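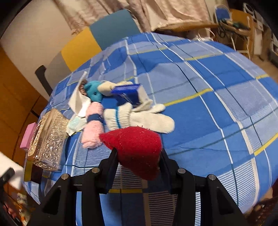
The save bug in Tratberg is back, and I spent the whole morning on it before I let myself touch anything fun. Short version for whoever reads this after me: it's the inn. If you sleep at the inn in Sirier while a party member is away on a quest, the game writes that person out of the save, and when you load they're standing in the lobby with no gear and level one stats. I only went near the inn because I was redoing the bed covers for the guest rooms, going for that plaid on the sheet, the bright blue and pale blue and white squares with the thin yellow stripes through them. It reads really nicely at low resolution if you cheat the yellow a little brighter! The old brown blankets looked like four slabs of toast. So I slept in the bed to see how it looked in the cutscene and boom, no more Baloyi.

OK so what I know so far. Party data gets copied when the fade starts, and the rest heal runs on the copy, and then the copy goes back over the real thing when the fade ends. Fine. But the copy only takes people who are "present", and someone away on a quest isn't. I'm pretty sure this is from the May cleanup, when Babar and I ripped out the old party list (his idea, my typing, so we share it). It was fixed once already by making the fade longer, which is a sentence I'm embarrassed to write down. The fade is 200 frames and it feels like forever.

Tried:
- shorter fade, bug still there, inn feels much better, keeping the short fade anyway
- copying everyone whether present or not. Works, but now absent people get healed too, so Baloyi comes back from the swamp quest fresh as a daisy when the whole joke of that quest is that he comes back a wreck
- skipping the copy and healing in place. Works!! but the heal numbers pop up over the black screen before it fades in

I went with the last one and just muted the numbers. Senthil, if you're reading, the mute is in the inn script and it is ugly, please don't look at it too hard until I've had a chance to tidy up.

Script stuff. Irfan ran the count on the dialogue file and we're at 3468 lines, and that's with the harbor chapter still half written. I got a bit of a chill reading that number because every one of them has to fit in a box with two rows. The new font is a touch wider than the last one (prettier, though, I'm not going back) so a bunch of the longer lines now spill. Mevov flags them in the editor but only when you open that conversation, so you can't get a list. Elias says he can write something that walks the whole file overnight. Yes please.

Battle tuning, since I had a clean save for once. The second form of the bell tower boss is still too mean. I lost to it four times with a party I'd call a bit over-leveled, and every time it was the same thing: it rings, everybody's turn gets pushed back, and then it rings again before anyone has moved. I like the ringing! It's the best sound in the game and it makes you sit up. I just want one turn in between where you can do something about it. Put in a rule that it can't ring on consecutive turns and played it again, and won with two people standing and no potions left, which felt great, kind of sweaty. Leaving it there until other people have had a go. I know the boss too well to be a fair judge.

Small things so I don't lose them:
- the ladder behind the Sirier bakery still lets you walk off the side into the sky
- menu cursor remembers its spot in Items but not in Skills, drives me nuts
- shop music restarts when you close the buy window, it should carry on
- rename "Heal+" to something a person would say
- guest room pillows need a redo now that the covers are blue, the old cream looks dirty beside it

Still open: what happens to saves that are already broken. Babar thinks we can rebuild the missing member from the quest log, because it stores their level when they leave. It doesn't store gear. We could drop the gear in the inn's storage chest and have the innkeeper say something about lost property, and I kind of love that, it would be a nice line for her. Will try it tomorrow on my own wrecked save and write down how it goes.

Jun 24, 2019
By Poonam Sisodia

Home Notebook Builds Art Music Older entries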